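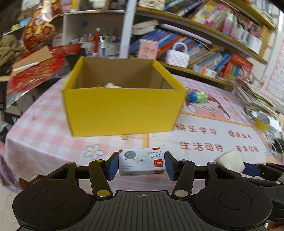 One gripper holds a box of staples, the other a white block, and the yellow box on the table.

The builder of the Prenow grippers would like it known that the name means nothing. It was the label on a drawer in the shared workshop at Honilport, the drawer was where the first set of parts lived, and by the time anyone asked, the name had stuck. There are 2 of them now, a pair, held one in each hand and worked by squeezing.

We spoke in August, mostly at the bench and later over a sandwich outside. The builder asked not to be named, on the grounds that the day job is in a related trade and the boss reads this newsletter.

The grippers are not robots in themselves. A person carries them about and does ordinary jobs with them, and the recordings are used to teach an arm to do the same jobs. The arm, bought second-hand and called Flanagan, lives at the workshop. The grippers go home in a rucksack.

"Flanagan is slow and it weighs more than I can lift on my own," the builder said. "If I had to teach it by pushing it about, I'd get ten minutes done in an evening. With these I can sit at a table and get on with it."

The first version had a single finger that moved and one that stayed still. It was easy to make and unpleasant to use. Anything picked up got shoved sideways before it was gripped, and small balls simply rolled off. The present design moves both fingers together on linkage arms.

"The linkage took the whole winter. I kept drawing it too short. You get a lovely firm grip and then it won't open wide enough to go round a sponge. So you make it longer, and then it flexes. I've got a biscuit tin full of arms that were wrong by a hair."

The pivot pins were another long business. The early ones were cut down from bolts, and the threads chewed into the plastic until everything rattled. The ones fitted now came from Cikedon, a small supplier that sells offcuts and ends of runs, and were bought as a bag of 300. Most of the bag is still in the drawer.

"I'll never use them all. I've told people at Honilport to help themselves. They're good pins."

The blue pads on the fingers are the part most visitors want to touch. The builder was less keen to talk about them, having got through several materials before settling. Hard pads let cardboard slide. Very soft ones held well but picked up every bit of fluff on the table, and went shiny.

"People think it's the motor side that's difficult. For me it was finding something that would hold a box by its edges and let go of it again when I wanted."

I asked why the practice jobs are so dull. They consist mainly of picking up small household things and moving them into or out of an open box. The builder shrugged.

"Because that's what's on a table. I don't own any special test blocks. I've got staples, balls, sponges, whatever is in the room. If it only works on a clean bench with nothing behind it, it's no use to me at home."

The patterned tablecloth stays on for the same reason. A plain one was tried for a while and the results on the plain one were better, but Flanagan then did badly as soon as the cloth was changed. The builder went back to checks and accepted the slower progress.

The target is 2000 recordings of the box job. How near it is, the builder would not say, except that a fair number have been thrown out. The usual fault is going too fast. A hand that has done the same thing all evening starts to hurry, and the arm can't follow it.

"I stop at 13 in one go. After that I get careless. I make tea, come back, do another lot."

Two-handed work is harder again. One gripper has to keep still while the other does something, and the builder finds that keeping still takes more effort than moving. There is talk of a wrist strap to take some of the weight — a cardboard pattern for one was on the bench, with pencil all over it.

Before that, the handles need doing again. They were shaped to fit the builder's own hands, and everyone else at the workshop who has tried them complains of a sore thumb. New ones are drawn up and waiting for time on the printer, which had a queue when I visited.

The drawings will go in the Honilport shared folder once the handles are settled. Anyone wanting pins should look in the drawer marked Prenow, second from the bottom.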